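Laundry room and bedroom notebook, Sokstead flat, July

9:25 am. Folding on the bed again. The table in the front room is too narrow for anything with sleeves, and the mat gives a flat surface that doesn't creep the way the sheet does. Pink sheet stays on underneath, tile mat on top. First piece up is the brown one. It went down in a heap, so the first job is finding an edge and getting the long parts pulled out straight before any fold goes in.

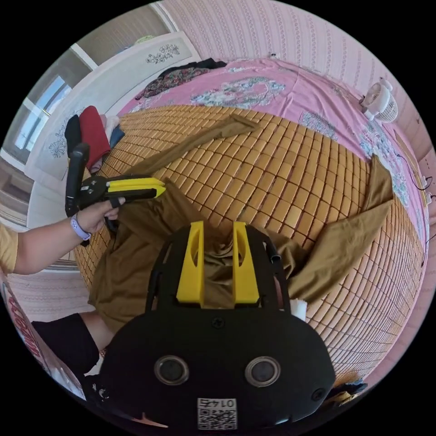 Vol. 2, p. 19

Notes on the mat. Small tan tiles in rows. The rows are handy as a guide: line a side seam up with one row and the fold comes out close to square. Lint gets into the gaps between tiles, so brush before starting, especially ahead of dark clothes. Cumar sells a cloth-backed mat that is supposed to stay cleaner. Price in the last list was 1583, which we are not paying for a folding surface.

Order that works best so far for a loose brown piece like this:
Find the two ends of the longest edge.
Pull to full length along the rows.
Let the rest hang, then bring it up onto the mat in one go.
Smooth from the middle out. Press, don't drag. Dragging puts a diagonal crease in that shows up after stacking.

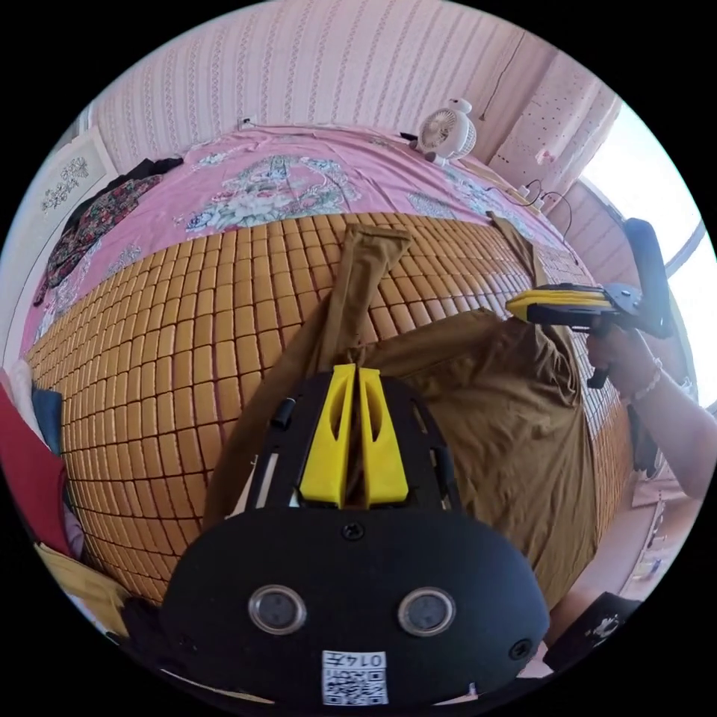
Smoothing takes longer than folding. On the last batch I skipped it for the thin knits and had to open half of them up again. Keep the waiting clothes up on the sheet, off the mat, or they get caught under whatever is being spread. The Akbari hangers are still too wide at the shoulder for anything light, so thin things get folded for now.

Tried starting from the far side of the bed. No good for reach. Went back to the near side.

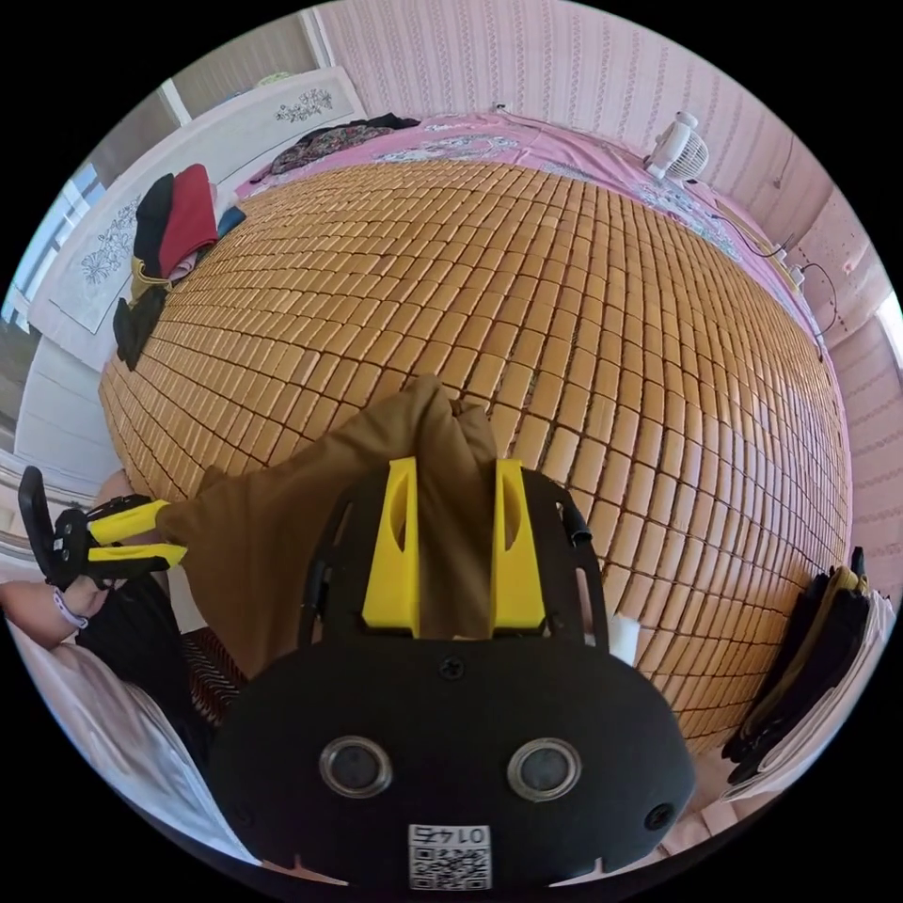 Pinching a single point lets the cloth fall into a cone and you lose the edge you had. Two points, well apart, keep it open. Lower it slowly and the far edge lands first, then the rest follows with fewer wrinkles. If the end bunches up, put the whole thing down and take a new hold closer to the corner. Trying to shake it flat just moves the bunch along.

T-shirts: neck away from me, both sleeves out, hem last. Check the hem for a turned-under strip before the first fold.
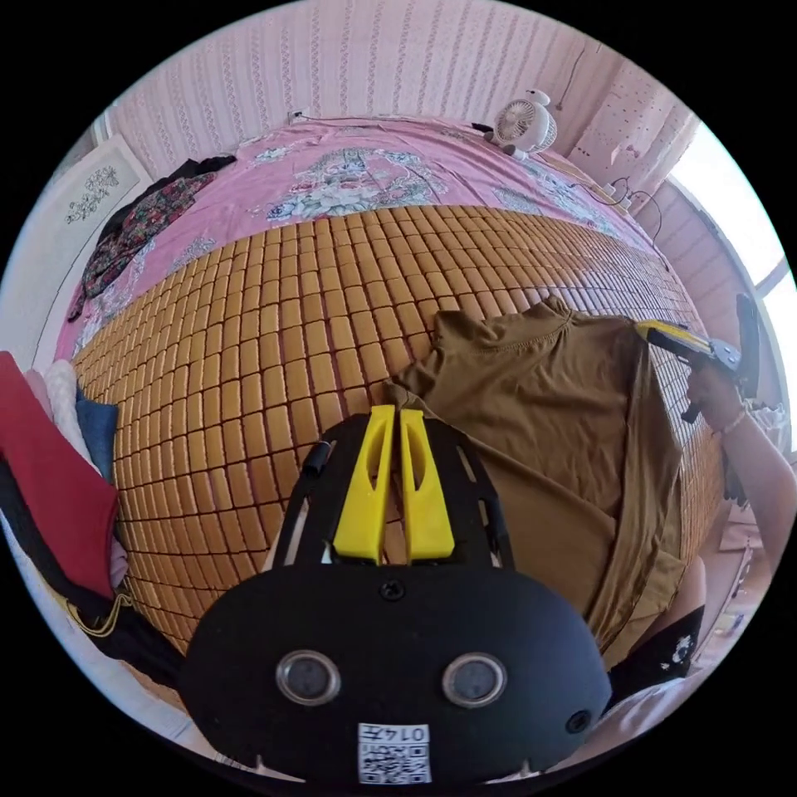 Should shirts be folded in thirds or in half?
Thirds, for anything going in the Gastora drawer. It is 25 cm across inside and a half fold rides up at the sides.

Still to do: brush the mat, wash the pink sheet, write the drawer size on the inside of the closet door. Second load at 2 pm, towels only.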